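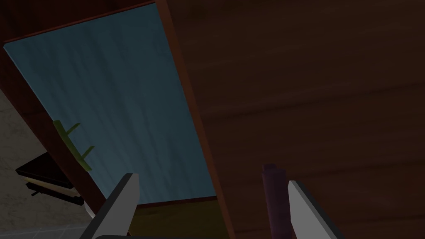
Grendano 홀 피트에서 쓰는 오케스트라 배치를 이번 시즌에 바꿨다. 지휘자 쪽에서 본 기록을 몇 개로 나눠 올린다. 레퍼토리는 고전 교향곡과 오페라 서곡 위주, 편성은 2관. 객석은 900석.

답글 12 · 공유 31

1/ 기존 배치는 제1바이올린, 제2바이올린, 비올라, 첼로 순의 표준형. 변경안은 제1·제2바이올린을 지휘대 양쪽에 마주 놓고, 첼로를 제1바이올린 안쪽, 비올라를 제2바이올린 안쪽에 두는 대향형이다. 베이스는 첼로 뒤 왼쪽.

2/ 대향형에서 먼저 생기는 문제는 제2바이올린의 음량이다. f홀이 무대 뒤쪽을 향한다. 1열 보면대를 객석 방향으로 약간 틀고 의자 각도를 맞췄더니 중음역은 나아졌고, G현 저음은 여전히 약하다. 악보의 다이내믹을 한 단계 올려 적는 방식은 쓰지 않았다. 활 위치와 활의 양으로 조정.

3/ 악장 Athina Makris의 의견: 제1·제2가 떨어지면 16분음표 유니슨에서 세로가 흔들린다. 맞는 말이다. 첫 리허설에서 서곡 코다가 두 번 무너졌다. 귀로 맞추면 반대편 소리가 늦게 들리므로 양쪽 모두 늦어진다. 해결은 예비박을 작게, 타점을 낮게. 타점이 높으면 제2 뒷줄에서 도달점을 읽지 못한다.

답글 7 · 공유 18

4/ 호른은 왼쪽 뒤, 트럼펫과 팀파니는 오른쪽 뒤로 분리. 벨이 뒷벽을 향하는 호른은 반사음으로 들리기 때문에 직접음인 트럼펫보다 늦다. 수석 Ferdinand Haslinger에게는 지휘봉보다 앞서 나오라고 요청했고, 본인은 이미 그렇게 하고 있었다고 한다. 나머지 호른이 수석을 듣고 들어오는 것이 원인이었다. 이후 전원이 봉을 보고 들어오는 것으로 통일.

5/ 템포. 느린악장은 8분음표 = 75로 시작했다. 잔향이 짧은 홀에서는 이 속도에서 긴 음의 끝이 비어 들린다. 숫자를 올리는 대신 프레이즈 끝 음가를 끝까지 채우게 했다. 8분음표로 나누어 젓는 것은 첫 두 마디만. 이후는 4분음표로 젓는다. 계속 나누면 비올라 반주형이 토막난다.

6/ 보잉. Kurnach 판 파트보에는 이전 지휘자의 활 표시가 그대로 남아 있다. 제1과 제2에 같은 음형이 나와도 표시가 서로 다르다. 대향형에서는 이 차이가 눈에도 보인다. 사서 Roswitha Strebel과 함께 모방 진행 구간만 통일했고, 나머지는 각 수석 재량.

답글 4 · 공유 9

7/ 오보에 수석 Mathias Gasser의 질문: 목관 2열을 단 위에 올릴 것인가. 올렸다. 오보에와 플루트는 첫째 단, 클라리넷과 바순은 둘째 단. 단을 높이면 바순이 베이스와 멀어지는 단점이 있다. 바순 2번을 베이스 쪽 끝에 앉힐 수 없는 구조라서 이 부분은 미해결로 둔다.

8/ 같은 프로그램을 9월에 Bredau에서 한 번 더 한다. 야외, 객석 3,000석, 확성 사용. 마이크가 들어가면 제2바이올린의 방향 문제는 대부분 사라지고, 무대 위 모니터링 문제가 새로 생긴다. 음향 담당 Ntombi Mokgethi는 현악기 근접 마이크를 줄이고 메인 페어 비중을 높이자는 쪽이다. 동의. 근접 마이크 위주면 대향 배치의 좌우 대화가 믹서에서 만들어진 것이 된다.

9/ 협주곡이 들어가는 날은 다르다. 피아노를 지휘대 앞에 놓으면 제2바이올린 1열이 뚜껑 뒤로 들어가 봉을 볼 수 없다. 이 경우에는 현을 표준형으로 되돌린다. 한 공연 안에서 배치를 두 번 쓰는 것이라 휴식 시간에 의자를 옮겨야 하고, 무대감독에게 배치도 두 장을 따로 준다.

10/ 댓글로 들어온 질문에 답. 대향형이 "역사적으로 옳은" 배치냐는 것인데, 시대와 도시마다 배치가 달랐으므로 하나로 말할 수 없다. 이번 선택의 근거는 악보다. 제1과 제2가 한 마디 간격으로 주고받는 구간이 서곡에만 여러 군데 있다. 그런 구간이 없는 곡이면 표준형으로 충분하다.

11/ 다음 글타래에서는 Trummer 서곡의 페르마타 처리와 그 직후 재진입 예비박을 다룬다. 악보는 총보 기준, 연습 번호로 표기한다.

답글 23 · 공유 46
마지막 업데이트: 오후 6:40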